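Big flowers, small hallway

2021-07-06

I've papered the hall! Well, most of the hall. There's a strip behind the front door that I'm going to come back to, and the bit over the meter cupboard is held on with hope, but the rest is up and dry and I keep walking through it for no reason at all. I went to bed last night, got up again and stood at the bottom of the stairs with the light on.

It's a dark floral. If you've been reading for a while you'll know I've wanted one for years, and that every house I've lived in until now has been painted the colour of weak tea. My weakness is for the really dark backgrounds, navy and bottle green and above all teal, with flowers far too large for the room.

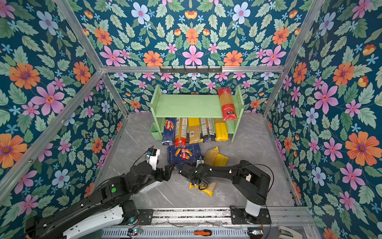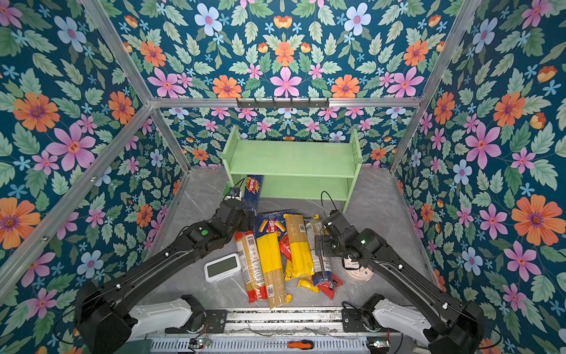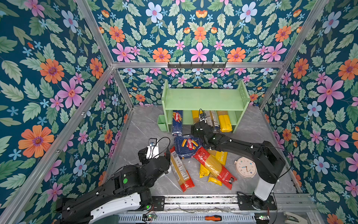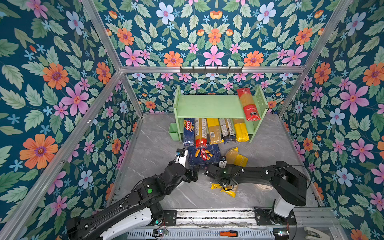 Deep teal, with pink and orange flowers and plenty of green leaf.

So, how I got here. When I was little we spent summers with my great-aunt Paraschiva Ursu, who had a tall thin house at the top end of Stulville with a different paper in every room. The back bedroom had roses. The landing had some sort of climbing thing with berries, and birds that didn't match up at the joins, so one bird had two tails and its neighbour had none. I knew every inch of it. When you're sent to bed while it's still light you have nothing else to look at, and I made up whole families out of those birds.

She never took a paper down if she could put another on top. When the house was sold, my cousin Delia Bucur got a scraper under one corner of the dining room and it came away as thick as cardboard, layer after layer, brown stripes and then green stripes and then something with pagodas. Delia kept a piece for me. It's in the drawer with the takeaway menus and I get it out to show people, who are usually quite polite about it.

Anyway, that's what I wanted, a house where the walls give you something to look at. What I had, when we moved into Negri Road last November, was magnolia. Magnolia on the walls, magnolia on the ceiling, magnolia on the light switches where somebody had been careless with a roller. It's a lovely little house and I don't want to be rude about it. But the hall is long and narrow and has no window, and it felt like the inside of an envelope.

Everyone told me to go lighter. White, they said, and a mirror! I tried a white sample patch and it went grey straight away, the sort of grey you get in a swimming bath changing room. If a room has no daylight, white paint has nothing to work with. Dark colours don't mind. They look rich under a lamp, the edges of the room go soft, and the pattern comes forward to meet you. I read a great deal about this over the winter (library books, old magazines, the back pages of paint charts) and the people who love dark halls REALLY love them. I am now one of those people and I apologise in advance to anybody who sits next to me at a wedding.

Choosing took ages. I got samples from everywhere and stuck them up with masking tape, and we lived with a patchwork for most of the spring. My tip, if you're at this stage, is to get the biggest sample they'll give you. The little ones are useless for a large print. I had one that was pure background with half a petal in the corner, and I nearly wrote it off as a plain blue. Its big version was the one I fell for in the end.

Put them where they're going to go, too, and look at them in the evening. I had a gorgeous one with yellow tulips that turned the colour of mustard the minute the hall light went on. Out it went, sadly. It's lining my sock drawer now and I'm very happy to see it every morning.

The winner came from Grendow, which is the decorating shop behind the station, the one with the dusty window display of brushes. Luminița Ciobanu runs the wallpaper counter and she is wonderful. She has the pattern books on a long table and she lets you sit there as long as you like. I must have gone in half a dozen times. On the last visit I said I was worried it was too much, and she turned the book round, looked at it for a while and said, "It's a hallway. You're only passing through." Sold!

She also stopped me from buying too little. I'd measured the walls, divided by the width of a roll and felt very clever, and I'd forgotten all about the pattern repeat. With a big flower you can lose a good long piece off every drop just getting the petals to line up. If you take one useful thing away from this post, let it be that. Measure, then allow for the repeat, then buy a spare roll. And check the batch number on every single one before you leave the shop. Mine were all 1341 and I read them out loud at the till like a bingo caller. The same paper from another batch can be a touch greener or a touch bluer and you won't see it until it's on the wall next to its sister.

It cost me 200 pounds all in, paper, paste and brush, and I know that's a lot for a corridor. I'd been putting money by for it since we moved and I don't regret a penny.

Now the preparation, which is dull, but I have opinions. Fill your holes. Sand your filler. Wash the walls with sugar soap and change the water more often than you think you need to. Then put on a lining or a coat of size and leave it alone overnight. I was desperate to get going and would have skipped the lot if Tsung-han Hsueh hadn't been round for tea. He used to hang paper for a living before his knees went, and he ran his palm down my wall and made a face. I washed it again after that.

He also told me to paint the top of the skirting and the edge of the ceiling in something close to the background colour before starting. I'd never heard of doing that. If there's a hairline gap anywhere you see teal in it and your eye slides straight over. It took me one evening with a small brush and it's made more difference than anything else I did.

For paste I used Plada, the ready-mixed one in the tub. Other people will tell you to mix your own and I'm sure they're right, but I had enough to think about. My paper is the kind where you paste the wall, and oh, what a joy that was after everything I remembered from helping my dad as a teenager, with the long folding table and the soggy concertinas of paper sticking to the dog. You brush the paste on the wall, offer up the dry paper from the top, and slide it about until it sits where you want it. It takes a surprising amount of sliding before it grabs.

Start with a plumb line! I know the door frame looks straight. Mine leans like a tired person at a bus stop. I drew a pencil line from a weighted string and hung my first drop to that, and though the pattern drifts a bit where it meets the door frame, it's true everywhere else.

The first drop took an hour and I was shaking at the end of it. The second was better. By the time I got to the long wall I had the radio on and was singing. There's a real pleasure in the moment when half a flower meets its other half and the join just vanishes. I'd smooth it down from the middle with the brush, step back till I bumped into the opposite wall (it is a very narrow hall) and grin at it.

It wasn't all singing. I put one piece up upside down. In my defence it has leaves going in every direction, but there's a bud in it that should point at the ceiling and it was pointing firmly at the floor. I noticed after I'd done the one beside it, so both had to come off. Thank you, spare roll. And round the light switch I cut the hole a bit too generously, and there's now a sliver of pasted-in petal that you won't find unless you know it's there, so please don't look.

The stairwell I didn't do by myself. Despina Toma from next door has a proper platform for stairs and the nerve to stand on it, and she hung the tall drops while I held the bottoms and shouted directions. She'd only popped in to return a casserole dish. We did 2 drops before lunch and the rest in one go after it, and she's now looking at her own box room in a thoughtful way. I've lent her my samples.

I had a bit of a wobble once it was all up. The whole hall was still dark with damp paste and the seams showed, and I thought, what have I done, I've made a cave. I went and sat in the garden. Give it a night! By morning the paper had tightened up flat and the seams had closed and the colours had come back brighter than in the book.

Things I'd do differently: change the blade far more often (a blunt one drags and tears, and a new blade costs pennies), wear shoes I don't like, and keep a bucket of clean water by me from the beginning for wiping paste off the front as I go. I got a shiny patch by the coat pegs from leaving it too long. I've hung my biggest coat over it.

The post comes through on to a mat that looks terribly plain now, and the stair carpet is going to have to be dealt with at some point. I'm thinking of a dark pink runner. Has anyone put a patterned runner against a patterned wall and lived with it? I've got 30 samples of carpet arriving and no one in this house is remotely excited except me, so do tell me what you've got on your stairs. Next post should be the strip behind the door, if I've done it by then.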